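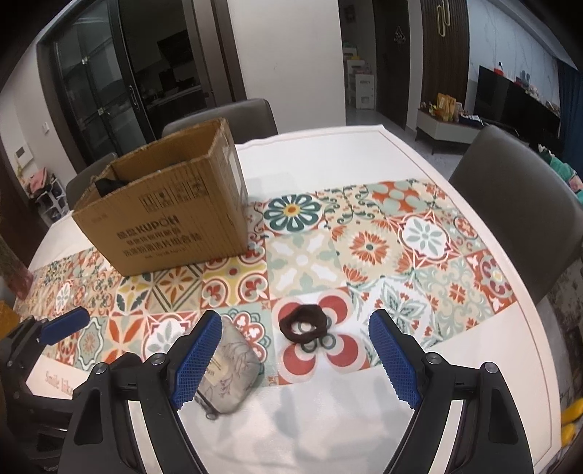

Small fabric goods, dining table, reused shipping box. Scrunchie and zip pouch up front.

Metent
@metent_textiles
2024-09-21

Thread on sorting small soft goods: scrunchies, pouches, headbands, mitts, scarves, anything made of cloth that is too small to hang and too shapeless to stack. I do this twice a year. The last pass was in May.

Work surface first. I use the dining table with the cloth left on. Bare wood lets a zipper pull scratch the finish, and lint is easier to shake off a cloth than to wipe up. The drawback is the print. Dark brown on white is easy to find. Anything small and red on the tile band takes a second look.

The box is a reused shipping carton, KUPOH on the front. Worn top edges are acceptable. Soft bottom corners are not. Press each corner with a thumb before loading. If it gives, retape the bottom seam or recycle the carton.

Weight is rarely the limit with textiles. I cap a box this type at 5 kg and have yet to reach it. Volume runs out first, mostly on padded items.

Sort by how the item behaves under compression. Color and owner can wait.
Group A: flat woven cloth, folds and stays folded.
Group B: elastic.
Group C: padded or quilted.
Group D: has a zipper, snap or buckle.

Group B gets no load on top. Elastic stored flattened or stretched loses recovery. Lay scrunchies and headbands loose in their natural ring, top layer only. Do not thread them over a bottle or tube to save space unless the tube is narrower than the relaxed opening.

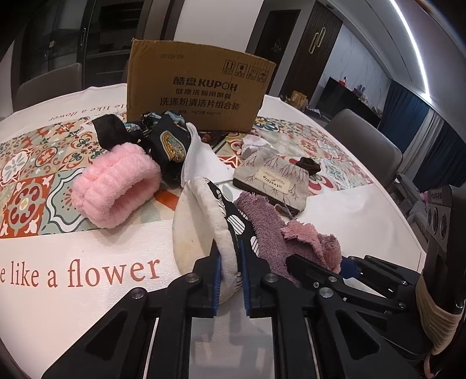
Group C is the awkward one. Padding takes a crease if it is folded once and left for months. Either store it open, or fold it over a rolled towel so the bend has some radius. If the rim is stained, wash before storing. Old stains are harder to shift in spring.

Fluffy bands: keep them away from hook-and-loop closures. One contact and the pile is pulled. I put each in a thin cotton bag. The ones I use are from Zutaleo, 100 percent cotton, drawstring, pack of 200. I will be using them for the rest of my life.

Group D: close every zipper. Turn ring pulls inward so they lie against the pouch and not against the neighbor. Empty the pouch first. Check the seams for hairpins.

Black fabric goes in folded with straps tucked under. A loose strap ends up wrapped around everything else in the box and you unpack the whole lot to get one item.

Loading order, bottom to top: A, D, C, B.

Labels: one on the short side, one on the lid. I print mine on the Clakard, 2 lines maximum. Line one is the group letters, line two is the shelf. Cross out the old shipping label with a marker or peel it.

Reply to @rana_mends: no, I do not vacuum bag any of this. Fine for duvets. Bad for anything with elastic or a molded edge.

Mending pile is a separate thread. It is larger than this one.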